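Tumetti Kids > How Things Work > Getting About > Why do buses turn up in bunches?

Why do buses turn up in bunches?

2019-05-14

I catch the bus nearly every day, and I bet you know this feeling. You stand at the stop for ages. You hop from foot to foot. You read the timetable so many times you could sing it. And then two buses with the same number on the front come round the corner together!

When I was small I thought the drivers were friends who liked to travel in a pair. They aren't doing it on purpose at all. In fact it drives them a bit mad too. So let me tell you how it happens, using a pretend town called Bellus, which has one very busy bus route, the number 43.

Off we go

The 43 starts at Serkis Square and ends at Panyasiri Park. A bus sets off every ten minutes. If every bus went at exactly the same speed, they'd stay ten minutes apart the whole way, like beads on a string. Lovely.

But let's say our first bus (I'm going to call it the Red Bus) gets held up. Perhaps there's a delivery van in the way, or somebody has dropped a whole purse of coins on the step. It only loses a minute. That doesn't sound like much, does it?
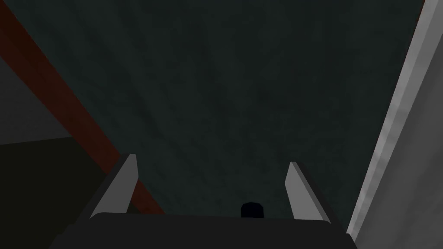
Well, think about the people at the next stop. People don't all arrive at once, they wander up a few at a time. An extra minute means a few extra people have joined the queue by the time the Red Bus pulls in. They all have to get on and find a seat, and one of them wants to ask whether this bus goes to the swimming baths. So now the Red Bus is two minutes late. At the stop after that, the queue is longer still. You can see where this is going!

Meanwhile, back down the road

The next bus is the Blue Bus. It left on time, and it's having a very easy morning. The Red Bus has only just scooped everybody up, so hardly anyone is waiting. The Blue Bus stops for a moment, picks up one person and a pushchair, and zooms off. It gets quicker and quicker while the Red Bus gets slower and slower, and in the end the Blue Bus catches up.

Grown-ups who plan buses call this "bunching". Next time you see it, have a look at the two buses. Very often the one in front is packed and the one behind has loads of empty seats. (I always go for the one behind. You might even get the front seat upstairs.)

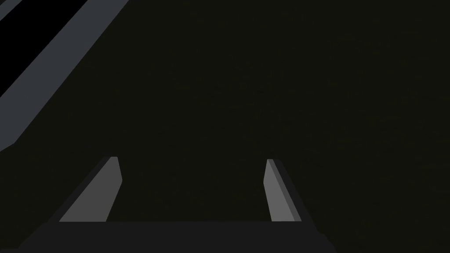
A gripper with its fingers open, over a dark surface.

Can anyone fix it?

A bit, yes. One way is to make the bus behind wait. Have you ever sat on a bus that just stopped for a couple of minutes with the engine humming, and the driver said something about "evening out the gaps"? That's what was going on. It's annoying if you're on board, but it's much nicer for the people further along.

Another way is to make getting on faster. If everyone taps a card, the queue moves along more quickly than if they're all hunting for change. Some buses have two sets of doors, so people can get off at the back while others climb on at the front. Bus lanes help as well, as the bus doesn't get stuck behind so many cars.

And some places don't bother with exact times on very busy routes. The sign just says a bus will come every few minutes, and the controllers try to keep the gaps even.

Try it yourself

You need a long hallway, two toy buses and a big pile of dried pasta. Put down one piece of pasta at each "stop", and add another piece to every stop each time you count to five. Your buses must pick up all the pasta before they can move on. Set the second bus off a bit after the first, then hold the first one up for a count of ten and watch what happens to the gap. I tried this in February and I was still finding pasta under the radiator weeks later.

More from How Things Work
Who decides where a bus stop goes?
How does a train change tracks?
What do the numbers on a bus mean?
Why are some tickets cheaper than others?
How does a lift know which floor to go to?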